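Deducible por huracán: ¿fijo o porcentaje?
Foro Hatness > Seguros y temporales
ralum_sur – 2021-02-12
Renuevo la póliza de la casa en octubre y Stolten me ofrece dos opciones: deducible fijo de 2000 o un 4 % del valor asegurado. Con el porcentaje, la prima baja a 1056 al año. 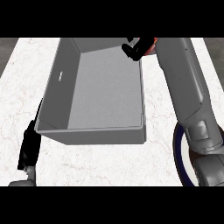

Pieter Vermeulen
Yo cogería el fijo. Un 4 % parece poco hasta que lo calculas sobre la casa entera y no sobre los daños.

goossens4
No estoy de acuerdo. Si llevas años sin un parte, lo que ahorras en prima lo apartas y listo. Yo tengo guardado aproximadamente lo que me costaría medio tejado.

Pieter Vermeulen
Medio tejado, bien. ¿Y si entra agua en la planta baja? Eso además suele ir en otra póliza – la de inundación – con su propio deducible.

ralum_sur
La de inundación no la tengo. El agente dijo que en mi zona no era obligatoria.

goossens4
Que no sea obligatoria no quiere decir que no te haga falta. En eso sí le doy la razón a Pieter. Mira también el plazo de espera, no la contrates con la tormenta ya anunciada.

ralum_sur
Vale, pido las dos cotizaciones por escrito y las pongo aquí.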